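In Praise of the Blue Tab

My sister-in-law threw out a desktop computer last November, and I took it home the way other people take home a wet dog. It had come from her office in Oltdale, it weighed about as much as a bag of cement, and it had been replaced by something the size of a hardback. She asked what I wanted it for. I said parts, in the tone of a man who has a plan for parts.

I have been thinking since then about the inside of that machine, and about why I like it so much better than the inside of anything I have bought in the past ten years. My case is simple. The ordinary office tower, the gray lump under every reception desk in the country, was one of the last household objects designed on the assumption that somebody would open it. I would like some credit given for that before the last of them goes to the shredder.

Consider what you get when the side panel comes off. You get a green motherboard you could find your way around with a bus map. You get memory slots in a row, cables in bundles, a little cluster of red and yellow wires wandering about near a gray one, and a metal chassis with round holes in it. None of it is pretty. All of it is at least willing to be looked at.

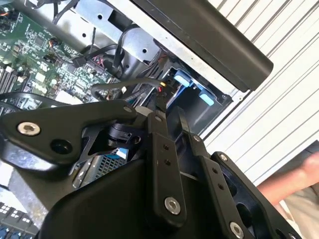
The Case for Being Able to Get In

My current laptop, a Hokau, is a handsome thing and as thin as a place mat. Last spring the battery began to swell, so I took it to the repair counter at Fleltside, where a polite young man told me the battery was glued to the top case, the top case was glued to the keyboard, and the keyboard was, in a sense he didn't elaborate on, glued to the warranty. The price for the whole sandwich was $1269. He suggested I might be happier with a new one. I have noticed that the people who suggest this are rarely offering to pay for my happiness.

Against this I set the old tower, laid on its side with its guts in the open air. You can stand over it with a cup of coffee. There is room for a hand in there, and in some corners room for the coffee. The power supply is a big plain rectangle of silver metal that makes no effort to hide. The processor socket has levers, real ones, sticking out at angles like the legs of a cricket. 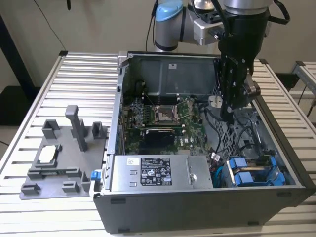 I know the objections, having had them read to me over dinner by my neighbor Cristóvão Frade, who sold office equipment for 21 years and regards my garage as a personal insult. The towers were ugly, he says. They were heavy, they hummed, they ate electricity, and the customers never opened them anyway. In his whole career he can remember one client, a dentist, who put in her own memory, and she called him twice during the operation.

All true, I'm sure. I never open the hood of my car either, beyond the washer fluid, and I would still be annoyed to find it welded. The point of a latch is partly that it's there. It tells you the maker thought you might have business inside, or that you might hire someone who did, and that this someone ought to get home in time for supper.

Which brings me to the blue plastic. Anyone who has been inside one of these machines knows what I mean. Amid all the gray and black and silver, the hard drive sits in a blue caddy with a pair of blue tabs at the top, each with a small raised lip. A hard drive is where people keep their wedding pictures and their unfinished novels, and somewhere a designer decided that the part holding it should be the color of a swimming pool, so a tired person with a flashlight could find it. I consider that tab the most courteous piece of plastic I own. I can't think of a single thing in my kitchen that treats me as well, and the Lacerda toaster has a manual of 62 pages.
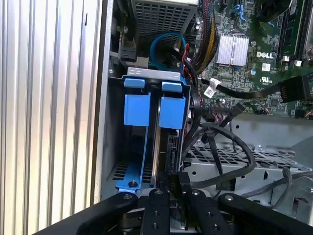 The blue caddy in its bracket, with the two tabs at the top.

I won't pretend I have done much with my own tower. I took out the drive one Sunday, admired it, and put it back. Then I took it out again, to check that I could. My wife came into the garage during the second removal and asked whether it was fixed, and I had to explain that it hadn't been broken.

Cristóvão has offered to drive the thing to the recycling center in his truck, and he offers every week. I tell him I'm still going through it for parts. So far I have used one screw, on the mailbox, and it was slightly too long.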